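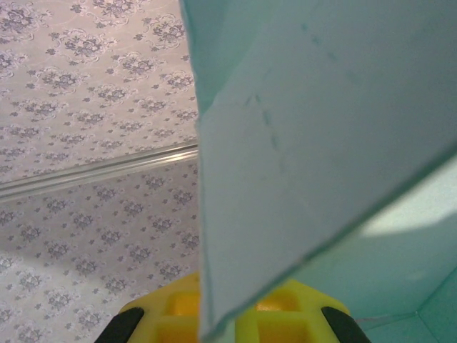
1,208 words · 6 min read

Keeping a Gift Wrap Drawer (Even If You Don't Have a Drawer)

My mother kept one shelf in the hall closet for wrapping things, and as a kid I thought every family had one. Paper, ribbon, a cookie tin of tags, and a stack of flattened boxes that she guarded like the good silver. When I moved into my first apartment in Prurkmont I had a roll of tape and a grocery bag, and I spent the first couple of years running out for a gift bag an hour before every birthday party. At some point I added up what I was spending on those bags and went a bit pale, so one February, when it was too icy to do anything else, I sat on the floor and set up a wrapping shelf of my own. I've been fiddling with it ever since, and since several of you wrote in after the holidays asking how I store it all, I'm putting everything on one page.

Start with the boxes

Boxes are what you'll miss most when you don't have them. A sweater in a box is easy to wrap and a sweater without one looks like a pillow somebody sat on. I save any box that's clean, has all its flaps and is a color I wouldn't mind giving to someone. Pale ones are especially handy (a soft green or blue will do for a baby, a wedding or your aunt's retirement, with only the ribbon changed).

To flatten a box, look for where it was glued or tucked at the factory and open it there. Work a butter knife under a glued seam slowly and it will usually let go without tearing. Always fold along the creases that came with it, even if another way looks quicker. A fold in the wrong place never quite goes away, and the lid will sit crooked forever after. If a flap has started to go soft along the crease, lay a strip of paper tape down the inside and rub it flat with the back of a spoon.

Stand flattened boxes on end, like records, largest at the back. Mine used to lie in a pile and I could never get at the bottom ones without bringing the whole lot down on my feet. A dish rack works nicely as a divider, and so does an old magazine holder. Write the size on the edge in pencil: shirt, mug, book, and so on.

If you need a nice crisp new fold in plain card, score it first. Hold a metal ruler along the line and draw an empty ballpoint pen down it, pressing firmly but not hard enough to cut. Then bend away from the groove, so that the groove ends up on the outside of the corner. I did it the other way for years and wondered why my corners were lumpy! It was Natalie Mottram at the library craft table who finally set me straight, and she was very kind about it.

Paper

Rolls want to stand up and they want something around them. I cut an empty paper towel tube down its length and snap it over the roll like a cuff, and it holds beautifully without marking the paper. Rubber bands leave dents, and tape takes the color off when you peel it. If your closet is tall enough, a narrow trash can will hold a dozen rolls. If it isn't, slide them into a garment bag and hang the bag from the rod with the coats.

Used paper is worth saving if it's bigger than a dinner plate. Trim off the taped edges right away, while you're still in a good mood from the party, and press out the wrinkles with an iron on the lowest setting with no steam and a dish towel on top. Skip this for anything shiny or glittery. I learned about glitter the hard way and that dish towel is now a rag.

Tissue paper gets folded once and laid in a shirt box. Don't try to sort it by color unless you enjoy that kind of thing. (I do enjoy it, but I know I'm in the minority.)

Ribbon and string

Wind loose ribbon around a piece of card with a notch cut at either end to catch the tail. Spools can go on a dowel or a short tension rod inside the cupboard, which is how Bianca Husar has hers, and I'm a little jealous of it because she can pull off a length with one hand. Wrinkled fabric ribbon comes back to life if you run it across a warm curling iron. For plastic curling ribbon, just throw the sad pieces out. They aren't coming back.

Kitchen twine is the thing I reach for most. It goes with everything, it costs very little, and it ties a better knot than ribbon does. Put the ball in a clean jar, punch a hole in the lid and thread the end through, and it won't roll away under the stove.

The tools

Keep one pair of scissors that lives there and is used only on paper. Tie a bit of red yarn on the handle and tell everyone in the house what the yarn means. You will have to tell them again. My husband Ross once opened a bag of potting soil with mine, and we can laugh about it now.

Along with the scissors I keep:

Two rolls of clear tape (one is always down to its last inch)
Double-sided tape
A pencil and a black pen that doesn't smear
A tape measure, the soft sewing kind
Plain white tags, or last year's greeting cards cut up with a hole punched in the corner
A few safety pins

All of it fits in a lidded basket I can carry to the kitchen table. I tried wrapping on the bed for a long time and my back is much happier at the table.

How much paper to cut

This comes up more than anything. Set the box in the middle of the paper. The paper should go all the way around with an extra two inches for overlap, and at each end it should reach a little past halfway up the side of the box. Any more than that and you'll have thick, puffy ends. If you've cut it a bit short, turn the box on the diagonal so the corners of the paper come up to meet in the center, and you can often get away with it. If that won't work either, run a wide band of another paper around the gap and let people think you planned it.

Odd shapes

Put them in a box. If you haven't got a box, roll the thing in tissue, then in paper, and twist both ends like a piece of candy. Bottles look good in a dish towel, and the towel is a second present. Plants only need a paper collar with twine around the pot.

Keeping it in order

Once a year I take everything out, usually on a Thursday evening when there's nothing on, and I get rid of the torn boxes and the scraps I've been too hopeful about. Wipe the shelf, let it dry well, and tuck a bar of soap in its wrapper at the back if the closet tends to smell stuffy. Paper soaks up a damp smell faster than you'd think, so if your only free spot is a basement, use a plastic bin with a tight lid and keep it up off the floor.

Next time I'll go through mailing parcels, including the question Devendra Thakur sent in about how to pack a teapot.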